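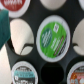

October 2022
By the Facilities Desk

The break room service at the Tudthorpe building changes hands next month. From the first week of November, Cikano will stock and maintain all the drink stations, the snack shelves and the two water coolers on the ground floor. The contract with Verhoeven ends when October does. Most people will notice very little on the day itself, but there are a few changes to prices, hours and recycling that are worth reading through.

The building has 698 people with active badges, though far fewer are in on any given day now than before the hybrid schedule began. That was the main reason for looking at the contract again. Under the old terms we paid a flat monthly fee set when nearly every desk was full. The new agreement is based on what is used. Cikano will bill us for stock taken and for service visits, with a small fixed charge for the equipment.

We asked for your views in the summer survey and received 134 replies. The most common request was for the second-floor station to be refilled more often, especially in the morning. The next was for more decaf and tea. Several people asked for oat milk, and several others asked that the refrigerators be cleaned out on a schedule everyone knows. A few people wrote that they bring their own coffee and would like a shelf to keep it on. All of these went into the request we sent to suppliers, and most made it into the final terms.

What stays the same

Coffee, tea and hot chocolate will still be free for staff and visitors. The brewers on the second and third floors are ours, not Verhoeven's, so they stay where they are and take the same pods as before. If you have a box of your own pods in your desk, it will still work. The large brewer in the lobby is leased and will be replaced with a similar one. Expect the lobby station to be closed for one morning while that happens. A notice will go up by the elevators the day before.

Mugs are still shared. Please put used ones in the dishwasher and leave the sink clear. The dishwasher on the third floor has been repaired and no longer needs the door held shut.

What changes

Stations will be refilled every morning before eight, with a second visit to the second floor after lunch. At present there is one visit every other day. Decaf will be stocked on all floors, and there will be two kinds of black tea, one green and one herbal. Oat milk will be kept in the second-floor refrigerator to start with. If it gets used, it will go in the others too.

Snacks are moving to a paid shelf. Verhoeven's honesty box will be taken away and replaced with a card reader. Most items will be 70 cents or a dollar. Fruit remains free and will be delivered twice a week. The card reader does not take cash, so please use up any change you keep for the box before the end of the month. Money left in the box on the final day will go to the food pantry, as it did last year.

Paper cups are being phased out. Once the present supply is gone they will be kept at the reception desk for visitors only. If you need a travel mug, there is a box of plain steel ones in the supply room, free while they last.

Pod recycling

Used pods have been going into the general trash, and a good number of you have written to complain about it. We counted a normal month this spring and came to 2343 pods across the three stations. Cikano will put a lidded bin next to each brewer and collect the pods for separate processing. You don't need to peel the lid or empty the grounds. Let the pod cool, drop it in, and close the bin.

Please do not put anything else in these bins. Tea bags, stirrers and sugar packets go in the compost pail under the sink, and milk cartons go in the blue recycling bin after a rinse. Loads with too much other material in them are turned away, and we are charged for the trip.

Refrigerators

Each refrigerator will be cleared on the last working afternoon of the month. Anything without a name and date will be thrown out, along with the container it is in. Labels and a marker will be kept on the door. Unopened condiments in the door racks will be left alone until they expire. The freezer on the third floor needs defrosting before the changeover, so please take your things home by the end of October.

The shelf for personal coffee and tea will go up in the second-floor break room, to the left of the microwave. There isn't space for one on the third floor until the old filing cabinet is moved, and that is waiting on the records move in the new year.

Grustusport visitors

Teams from the Grustusport office who book the training room will be able to order drinks and a tray lunch through the same form as before. The form will carry the new supplier's menu from November. Orders need two full working days' notice. Meetings already booked with Verhoeven's menu will be honored, but the food may differ a little from what was listed, so if anyone in your group has an allergy please send the details again. The old form did not carry them over.

Problems and requests

For an empty station, a leak or a brewer that won't start, use the facilities request page and pick "Break rooms" from the menu. Please give the floor. Requests sent to Verhoeven's number after the end of October will not reach anyone. For the lobby brewer only, there will be a service number on the side of the machine.

We will run a short survey after the first three months, covering the refill times, the snack prices and the tea selection. The agreement has a review point then, and stock lists can be changed without a new contract.

Filed under: Building News, Food & Drink

Recent items
Parking lot restriping: which rows close and when
Tudthorpe side entrance moves to winter hours
Records move: what to box up and what to shred
How to book the training room from Grustusport
Flu shots in the first-floor meeting room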